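Buy the Boring Gripper

Every comparison of grippers I have ever read begins with grip force, and every gripper I have ever regretted had plenty of it.

I spent August with four of them on loan, two from Astell, one from Trevaskis and a hand-held one from Skovamum with soft foam pads. The Trevaskis could crack a walnut. I know this because the sales engineer cracked one in front of me, swept up the shell and looked at me the way a waiter looks at you after lighting the dessert. I have been in automation a long while and have yet to be asked to crack a walnut. I have been asked to pick up a yogurt lid, a sock, a pill bottle lying on its side, and once a single sheet of paper off a glass desk, which took most of my youth.

So here is my complaint. We test these things for the numbers that are easy to print. Force, stroke, closing time, payload. Then we buy one, hand it to the people who have to use it, and find that what decides the matter is where the weight sits in the wrist at four in the afternoon.

Jarosław Kalinowski, who ran the sessions with me, kept a proper table of results, with columns. I kept a list of swear words and which gripper had caused them. When we compared notes at the end, his ranking and mine matched except for second place, and I still think he was being kind to the smaller Astell. It has a lovely trigger. It also has a jaw that hides the thing you are trying to grab until you have already knocked it over.

That brings me to cameras. On a hand-held gripper the camera goes where the hand goes, and whatever the camera can't see might as well be in another county. Vendors will happily talk for an hour about resolution. Ask them how much of the picture is taken up by their own plastic and they start looking for the coffee. My rule is to look at what the camera gets when the jaws are nowhere near an object, with the room as it comes, daylight, lamps, people walking through with backpacks. If the view only makes sense on a black cloth under a studio light, you have bought a very good gripper for black cloths.

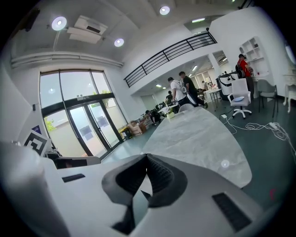

The same goes for tracking markers. Put one up, by all means, but then let people pile boxes and leave cables about, because they will do it anyway the day you go home. Impi Savolainen, who buys equipment for Fomwood and has paid for more mistakes than I have made, sends a gripper back if it can't get through 12 unrehearsed pickups by someone who hasn't read the manual. I thought this was harsh until I tried it. The Trevaskis managed 2 before my neighbor asked whether it was switched on.

There is a fair argument on the other side. Printed numbers can be checked, and "feels all right" can't. If you need to lift a brake disc all day, please go and read the payload figure and ignore me. I also admit that foam pads wear, that they pick up lint, and that I don't yet know what a set of them costs over a year. Jarosław has a theory about this and a column waiting for it.

But most of us are not lifting brake discs. We are trying to get a machine to handle the stuff on an ordinary table, and for that I would trade half the force on any spec sheet for a pad with some give and a clear look past it. I sent the Trevaskis back with a polite note and a bag of walnuts.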